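Shop > Home Helpers > Kitchen Arms > Arroyo > Grip Fault Notice and Replacement Kit

Products Spares Support Returns Basket

Arroyo Grip Kit (Revision C), including everything we got wrong with Revision B

Tuesday, March 31, 2020

If you own an Arroyo bought before December, the grip kit on this page is free, and we would like you to have it. If you bought yours later, you already have it fitted and can go and do something nicer with your afternoon.

The short version: the Arroyo sometimes lets go of things. It was designed to let go of things, of course, but at the end of the job and over a surface. A number of owners found theirs letting go halfway, in mid-air, with what one of them called "an air of having lost interest". The object most often involved was a mug. We have heard about a great many mugs.

What the fault is

The gripper holds by keeping a steady squeeze on whatever is between its fingers, and a small spring in the wrist tells it how hard it is squeezing. On Revision B the spring came from a new supplier and was a shade softer than the old one. Softer springs settle with use. After enough grips the arm believes it is holding your teapot firmly when it is holding it the way you would hold a stranger's wet umbrella.

We tested Revision B for 2,000 grips before we sold it. We were rather proud of that. The first arm to come back with the fault had done 3,311, which tells you something about the number we should have picked.

There is a second half to this, and it is the half we like less. When the arm notices a slip it is supposed to stop, wait and show amber. A change we made to the software meant that if the slip happened while the wrist was turning, it tried to catch up by squeezing harder and moving faster. So in a few kitchens the arm dropped nothing at all and instead flung it. Nothing flung so far has hit a person. One butter dish reached a hallway.
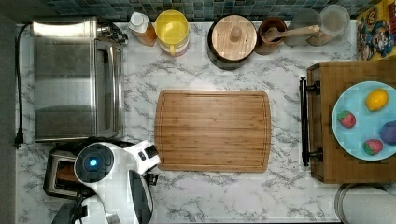
Timo Hellwig, who runs our repair bench, spent most of the winter trying to get an arm to do it on purpose. It wouldn't. He ran the same lift all day with the same mug and it behaved like a butler. In the end the trick was to let it warm up, give it something with a handle, and ask it to turn left. Turning right was fine. Turning right has always been fine, and Timo now has opinions about this which he will share if you ring.

What to do until the kit arrives

Take the Arroyo off automatic and leave it off. Hold the base button until you hear two tones. It will still do anything you ask it to one step at a time, with you standing there.

Don't give it knives, glass, hot pans or anything with liquid in it. We know this removes most of what a kitchen contains. Bread is fine. Fruit is fine, and dropped fruit is still fruit.

Keep children and animals out of reach of the arm while it is moving. That was in the original leaflet too, on page 50, where it had the privacy of knowing it would never be read. It is on the front of the new one.

If the arm speeds up when you didn't ask it to, press the stop bar or switch off at the wall. Please don't grab the gripper. It isn't very strong, but it pinches, and you will feel silly explaining it.

What's in the box

One wrist spring, the firmer sort
One pair of finger pads (the old ones were all right, but you'll have them off anyway)
A short screwdriver that fits
A card with the software code for your arm
A sheet of instructions, rewritten by Taras Harasym after his mother tried to follow the first lot

Fitting takes less time than finding the screwdriver you already own. Switch off and unplug first. The spring goes in with the painted end towards the fingers. If you put it in the other way round the arm will refuse to start, and we can claim that as a safety feature.

After fitting, enter the code and let the arm run its own check. It will open, close and turn both ways several times with nothing in its fingers. Left as well as right. We added left.

Will the new one fail too?

Every spring fails eventually. The new version counts its own grips and measures how far the spring has settled, and it will ask for a replacement well before you would notice anything. If it can't get a sensible reading it won't pick up at all. It will sulk, with an amber light, and a sulking arm is the correct result.

The Itora uses a different wrist and isn't affected. The Onier mount fits both arms and has no moving parts, so it has never let anyone down.

Broken crockery

We're paying for it. We've settled nearly 300 claims already, and you don't need a receipt for a mug. A photo of the bits will do, or a description if you have already swept up. Antiques need a conversation, so please ring for those.

Arms without the new kit can't be resold through our used shop, and we won't service one without fitting it.

Price: nil for Revision B owners, postage included. Have the serial number ready. It's under the base, upside down, in grey on grey, and yes, we are changing that as well.

Sold and supported by Wakora

Share 14 | Comments 50

Back to Spares Next: Itora Finger Pads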